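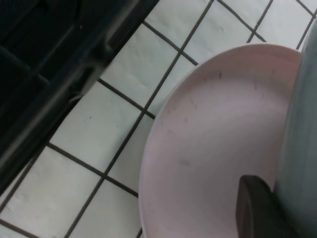
Why do the subtitles run late in the last part of a feature when the first part plays correctly?

The subtitle file for each reel carries its own timing, so one reel can be wrong while the others are right. The usual cause is a picture reel that was re-exported after the subtitles were timed. Reload the matching subtitle file for that reel before changing any offset on the server.

Support > Playback > Subtitles > Closed tickets

Subject: Subtitles late from reel 3, documentary feature "Cabrera"
Site: Clundcombe, screen 2
Server: Fedeck, current software
Content supplied by: Tridholm
Opened: January 11, 2020
Status: Closed, replacement content supplied

Reported fault
English subtitles on the Spanish interviews appear late from the start of reel 3 to the end credits. Reels 1 and 2 are correct. Sound and picture are in sync throughout. The fault is the same on every run. Public screening is in April, so not urgent, but the site wants it cleared before the booking is confirmed.

Entry 1, support
Asked site for the playback log, the playlist export and the subtitle offset value for screen 2. Asked whether the fault shows on other subtitled titles.

Entry 2, site
Log and playlist attached. Another subtitled feature plays correctly on the same screen. Offset was at zero when the fault was first noticed. It has since been set to 300 ms as a trial. Reels 1 and 2 are now visibly wrong and reel 3 is worse.

Entry 3, support
A positive offset on this server delays the subtitles. Please return it to zero. The setting applies to the whole title and cannot be applied to one reel. A negative value would improve reel 3 and spoil the first two.

Log shows no dropped frames and no decode errors. Content check reached 100 per cent with all files passed. The check confirms that the files on the server are the files that were sent. It does not test timing.

Entry 4, site
Offset back to zero, server restarted. Reels 1 and 2 correct. Reel 3 late as before. Also deleted and re-ingested from the original drive, no change.

Entry 5, support
Measured reel 3 on the bench server using the site's copy. Subtitles are 20 frames late at 24 frames per second, a little over 0.8 seconds. The figure is the same at the first spoken line and the last, which rules out a frame rate mismatch. That would show as a gap growing through the reel.

The title has 2,141 subtitle events across three reels. Spot checks in reels 1 and 2 all good. In reel 3 the opening archive shot is shorter than the one the subtitle file was timed to. Referred to Tridholm with frame numbers.

Entry 6, support
Tridholm confirms the head of reel 3 was trimmed after a rights query on the archive footage. Picture and sound were re-exported, the subtitle file was not. They are issuing a version file with a new subtitle track for reel 3 only. The original package must stay on the server, as the version file refers to it for everything else.

Entry 7, site
Version file ingested. It shows as a separate title in the content list with VF in the name. Built a new playlist with it and played reel 3 through. Subtitles on time.

Entry 8, support
Remove the old playlist so it is not scheduled by mistake. Leave subtitle offset at zero. No fault found on the server. Closing.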